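December, late evening

Spent the whole day on the tipping fault in the Storkasside room. I want it written down while I still have the order of things straight, as the run log keeps only the last 200 lines per process and I have already lost the morning.

Batch 2987 failed again overnight. 2000 episodes queued, 48 flagged by the stability check, and all 48 in the same room. The other rooms in the Prarkham set came back clean with the same robot model, the same controller build and the same start poses. The flag is simple: base tilt above the limit for longer than half a second. When it trips, the episode is supposed to stop and the arms are supposed to go limp. The first part did not happen. The episodes ran to their full length with the robot lying wherever it had ended up, and the recorder kept writing as if the task were still in progress.

So there are two faults, and I have been treating them as one for most of a week. The first is that the base tips. The second is that the stop signal does not reach the episode manager. In simulation the second one costs disk space. On the real unit at Sallard it would matter a good deal more, and I should have split them on day one.

Worked on the tip first. Replayed a flagged episode at a tenth of the speed and watched the contact forces. The base is fine while it drives. The trouble starts when both arms go up together. The planner raises them to clear the body, the combined center of mass moves forward, and one wheel reports zero load for a few steps. That by itself is recoverable. What is not recoverable is that the wheel then reports a very large load in a single step and the base is thrown over. A spike like that means two shapes were overlapping and the solver pushed them apart all at once.
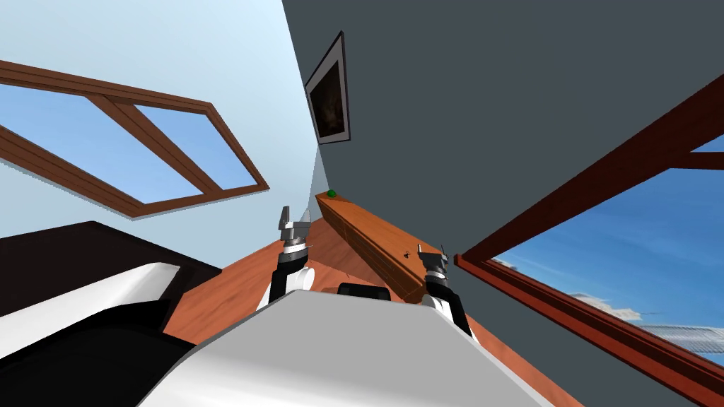
I checked the floor next. The visual floor and the collision floor are separate meshes in this room. They should share a height. In Storkasside the collision floor is 4 mm higher along one strip, left over from when the room was resized. A loaded wheel rides over the step without trouble. An unloaded wheel drops into it from the side, and the spike follows. I moved the robot half a meter away from the strip and ran the same arm motion: no tip. Moved it back: tip on the first try. Lowered the strip to match and ran it again in the original position – no tip, though the wheel still unloads for a few steps, and I do not like that.

The unloading is a planner question. The limit on how fast both arms may rise together is set per arm and not for the pair, so each arm can be within its limit while the pair is not. I have put in a combined limit as a local change. It makes the lift slower. It needs a proper review before it goes anywhere near the hardware.

Then the stop signal. This took most of the afternoon and the answer is dull. The stability check publishes on one channel name and the episode manager listens on the old one. The Polishchuk merge renamed it on the sending side only. No error is raised when a channel has no listener. The unit test for the stop passes because it sends the message directly to the manager and skips the channel. I wrote a new test that tips the base on purpose and waits for the arms to go limp. It failed before the rename and passes after it.

Still to do:
Search the other rooms for the same kind of step in the collision floor.
Mark the 48 episodes as invalid and keep them out of training. Check whether earlier batches from this room went in.
Make a missing listener on any safety channel stop the run at startup.
Tell Sallard to hold their update until the channel name is confirmed on their side.

The last item is sent. No answer yet. Their unit is powered down until morning in any case, and I asked for it to stay that way.

Rerun of the batch started at 9:40 p.m. with the floor fix and the channel fix, but without the combined arm limit, so I can see the effect of each one separately. The first few hundred episodes should be done when I get in.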